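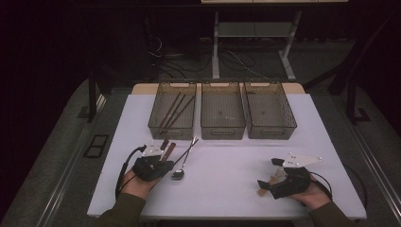

Unit 6. Sorting tableware into open baskets

Scope. This unit covers flatware and chopsticks returned to a flat work surface and sorted by type into mesh baskets. Knives are handled in a later unit.

6.1 Basket assignment
One type per basket. Baskets stand in a row at the back of the table, long items first from the left. A perforated wall drains well and lets the contents be checked from the side, but thin tips can pass through the openings. Handle slots face the person sorting.

6.2 Chopsticks
Sort chopsticks before anything else. They roll, and they slide under spoons. Pair by color and length before placing, with tips pointing the same way. A single stick stays on the table until its match is found. In the January practical at Gurnska, 208 pieces were sorted and 11 chopsticks were left without a match, most of them placed too early.

6.3 Spoons
Pick up by the handle, near the balance point. A spoon lying bowl down rocks when touched; one lying with the convex side up is steadier but the bowl is harder to grip. Spoons nest if laid the same way, which saves space and hides residue. Alternate the direction of every second spoon when the basket goes on to inspection.

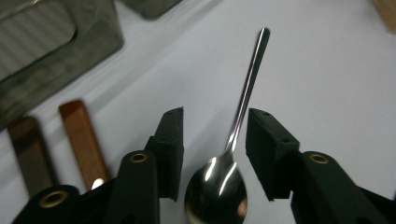
Samer Hakim objects to alternating. In his comments on the draft he writes that the inspector then has to turn half of the spoons again before setting tables, and that a shallower layer would deal with residue just as well. His proposal is a limit of 6 spoons per layer, all handles one way. Either method is accepted in the practical, provided it is used for the whole basket.

6.4 Mixed or unclear items
Items with wooden handles are kept apart from all-metal ones. Thin rod-like utensils go last.

Reading for next session: Susteck handout, sections 2 and 3.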